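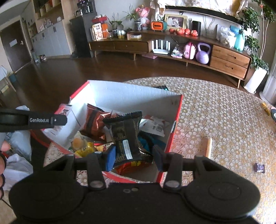 *Box of snacks on the rug*

# Paying for a press release, worth it or not?

**pinik_kate**

I run a small snack box business called Pinik from my spare room in Atotcombe. Monthly boxes, mixed sweet and savoury. I've been going since last year and have 160 subscribers, nearly all from word of mouth and two craft fairs.

A local PR agency has quoted me £1123 to write one press release and send it to their list of journalists. No guarantee of coverage. They say November is the right time because papers are filling their gift pages.

Has anyone here paid for this sort of thing? I don't know what a fair price is.

---

**Tian**

Too much for one release. I paid less than half that and got one mention on a website I'd never heard of. It brought no orders that I could trace.

If it's gift pages you want, November is late for magazines anyway. The monthlies settle theirs in the summer. Newspapers and websites work closer to the date, so you still have a chance there.

---

**oldpressdesk**

I worked on a regional paper for a long time. We got a pile of releases every morning and most were deleted from the subject line. The ones from agencies did no better than the ones people wrote themselves. Often they did worse as they were longer.

What we wanted was a person, a place and something that had happened. "Local firm launches box" is an advert. "Woman leaves job at the council and now posts crisps to Orkney" would have got a phone call.

Keep it to one page in the body of the email. No attachment except one picture, and say in the email that you have others. Put your mobile number on it and answer it when it rings.

---

**Johannes Pretorius**

I'll disagree with both of you a bit. I sell leather goods under the name Ustadura and I did pay an agency, £2213 over three months. We had a half page in a Sunday supplement and the site had 2951 visits that day. On a usual day it gets almost none. I made the fee back before the end of the week.

You are paying for someone who knows which journalist to ring. I didn't have time to find that out for myself.

---

**Tian**

That's three months of work though, and she's being asked for half of it for one email. What happened to sales after that week?

---

**Johannes Pretorius**

They went back down, but not to where they were. I also still use the "as seen in" line on the website and on the stall. Buyers for shops do ask about it.

I agree the quote is poor for a single release. I don't agree that agencies are a waste of money.

---

**marrowfat**

Kate, what's your margin on a box? If it's a few pounds you'd need several hundred new orders to cover the fee. Ustadura sells bags at a much higher price so the sums are different.

Also check you could cope with the orders. A friend's candle firm got into a national and she was packing until two in the morning and still had to refund people. The reviews from that month are still up.

---

**pinik_kate**

Margin is just under four pounds after postage. So yes, I see the problem.

I could manage maybe double what I send now before I'd need somewhere bigger to pack. I hadn't thought about that side of it.

@oldpressdesk I did leave a job to do this, but it was a building society and not very exciting. Would a local paper care?

---

**oldpressdesk**

A local paper, yes. Start there. Look at who writes the business page, use their name, and send it before ten in the morning. If you've heard nothing after three or four days, ring once. Don't ring twice.

National papers and the women's weeklies sometimes pick things up from the locals. Some of the weeklies pay for a personal story, but they'll want to know about your family, your health and your money, and you won't get to approve the final wording. Think about whether you want that before you say yes.

---

**fenlane**

Seconding the last part. My sister sold hers to a magazine and they made out her husband was against the whole thing. He wasn't. The fee was fine but she wouldn't do it again.

---

**Johannes Pretorius**

You can ask for a read-back over the phone. They don't have to change anything but mine corrected two facts.

---

**pinik_kate**

Thanks all. I've told the agency no for now and I'm writing my own for the Atotcombe paper tonight. Is it all right to post the draft in here, or should that go in the critique section?

---

**marrowfat**

Critique section. Put the word count in the title or it gets moved.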